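# Chapter 9: Putting Things Away

Every office, school and workshop has to decide where its things are kept. The decision is often made once, by whoever happens to unpack the boxes, and then left alone for years. This chapter looks at storage as a part of running a small organisation. It covers how items are sorted, how places are named, and what happens when the people who set up a system move on.

By the end of the chapter you should be able to:

- tell the difference between sorting by kind and sorting by use
- write a label that a new member of staff can follow
- draw up a simple storage plan for a room
- carry out a yearly review and record the result

## 9.1 A firm that could not find its own paperwork

Cumilby began in 1866 as a seller of buttons, thread and ribbon. For most of its history the stock was kept in shallow wooden trays behind the counter, and each tray had a sample of its contents sewn to the front. An assistant looking for a brown coat button looked for a brown coat button. There was no written index, and the shop did not need one.

The difficulty came when the firm moved into larger premises and started a mail order business. The trays went to the new packing room, but the paperwork went wherever there was space. Supplier letters were filed by date in one room and by name in another. Returned goods had no fixed place. When Bhavana Thampi took over as office manager, she asked the staff to write down where they would look for 14 common items, among them spare keys, petty cash slips and the guarantee for the boiler. On 9 of the 14, the answers did not agree.

She did not buy new furniture. She spent the whole of March walking through the building with a notebook, writing down what was kept in each cupboard and who opened it. The result was a list of 34 storage places, several of which held the same kind of thing.

## 9.2 Sorting by kind and sorting by use

Most storage follows one of two rules. Under the first, like is kept with like: all the tape in one place, all the envelopes in another. Under the second, things are kept with the job they belong to, so that tape, envelopes and scissors share a drawer next to the packing bench.

Sorting by kind makes it easy to see how much of something is left. It suits stock rooms and central stores, where one person does the ordering. Sorting by use saves walking. It suits workrooms, kitchens and reception desks, where the same few items are wanted many times a day.

Many organisations use both. The main supply is sorted by kind, and small amounts are moved to the places where they are used. Somebody must then be given the task of refilling them.

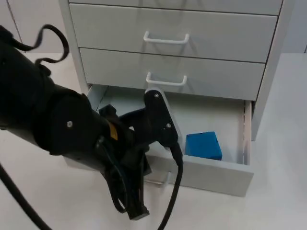 The depth of a storage place also matters. In a deep drawer, small items end up beneath larger ones and are bought again when they cannot be found. Shallow drawers hold less but show more. As a general rule, the things used most often should be kept between knee and shoulder height, with heavy items low down and seldom-used items at the top.

## 9.3 Naming places

A label can describe the contents ("Envelopes, large") or the place itself ("Cabinet B, drawer 2"). Labels of the first kind are easier to read. Labels of the second kind do not have to be changed when the contents are, but they need an index.

Deepika Krishnan, who reorganised the stores at Cumilby after Thampi, used place names throughout and kept the index on a single sheet inside the packing room door. Changes were made in pencil and the sheet was retyped once a year.

**Activity 9A.** Choose one cupboard or set of drawers at your place of work or study. List the contents of each shelf or drawer and note whether it is sorted by kind, by use or by neither. Ask two other people where they would expect to find three of the items, and compare their answers with your list. Keep your notes, as you will need them for the storage plan in Section 9.5.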